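Teaching an arm to tidy up after itself: my final project on the Naller set-up 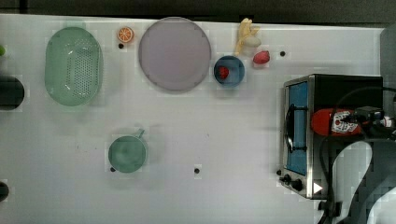
Surely you just play it more demonstrations until it works, was the first comment I got when I put an early draft of this up on the course page, and then a second one underneath from the same person: what's the research question if the answer is always more data? I was a bit cross for an evening. Then I rewrote the whole project around it, so thank you, whoever you are.

What I wanted to know was this. If you only have time to record a fixed number of demonstrations, is it better to keep the table the same and get really clean examples, or to shuffle everything between goes and put up with messier ones? My time budget came out at 200 demonstrations per condition, mostly because that's what I could manage before my wrist gave up.

The set-up

Naller is the table-top rig our department uses for second and third year projects. It's one arm with a gripper, a camera looking straight down, and a box of kitchen things and play food that every year group adds to and loses bits of. The toaster oven was the big one for me. It's heavy, it has a door with a handle, and the arm has to work over and around it, so it makes everything else on the table harder to reach. I kept it on the right for the whole project. The colander, plate, bowl, mug and food were the bits that could move.

For recording I used Retance, the software we were given in the autumn term. It saves the camera picture and the arm position together and lets you mark a go as good or bad straight afterwards. I did not know about the marking key for my first 3 sessions (it's on page one of the handout, yes) so I had to sit and watch all of those back. Please read the handout.

The task was always the same: pick up one named piece of food and put it in one named container. Strawberry to bowl, orange to plate, banana to colander and so on.

What I did

Condition A was the tidy one. I had a drawing of the table with everything's place marked in pencil and I put it all back before each go. Condition B was the shuffled one, where I used a little script to give me a new layout every time, and I followed it even when it was annoying, like when it wanted the mug right up against the colander.

Training was the same for both. I used Neves, a small imitation learning model that one of last year's groups left behind with pretty decent notes, and I didn't touch the settings apart from the batch size, which I had to cut to fit on the lab machine. Then I tested each version on layouts neither of them had seen.

Altogether I logged 3,379 attempts if you count practice, recording, testing and the afternoon I ran the wrong model without noticing. Of those, 580 were proper test attempts, split evenly between A and B. The others aren't used in any of the results.

What happened

On layouts close to my pencil drawing, A was better. It was smoother as well, really nice to watch, and it hardly ever paused. Move the bowl a hand's width, though, and it would go confidently to where the bowl used to be and let go over bare table. B was slower and a bit dithery, and it dropped the banana a lot, but it did go and look for things. Across all the unseen layouts B won easily.

The part I hadn't expected was the mug. Both versions were bad at it, and when I went through the test recordings I think it's the handle. In my demonstrations I nearly always left the handle pointing away from me out of habit, even in condition B, as my script shuffled positions but didn't turn anything. So I'd shuffled the wrong half of the problem! If I did one thing again it would be that.

I also tried a mixed version, half tidy and half shuffled, near the end. It looked promising but I only gave it a short test with no repeats, so I've left it out of the results table and I don't want to claim anything from it.

Back to the comment

More demonstrations would probably have helped both conditions, I'm sure that's right. But the tidy model's mistakes were nearly all the same mistake, and another pile of tidy examples wouldn't have shown it anything it hadn't already seen.

Problems and things for next year

The camera drifts if somebody leans on the stand. Check it before every session against the holes in the table top, they make a good ruler.

Retance crashes if the disk is nearly full and doesn't tell you. I lost a morning to this.

Somebody should try the same comparison on Wesow, the newer rig upstairs. It has a second camera on the wrist, and I'd guess that would rescue condition A a bit, at least for the last few centimetres. I asked for a slot in April but it was booked solid.

My layouts, the script (now with turning added) and the test sheets are in the shared project folder under Naller.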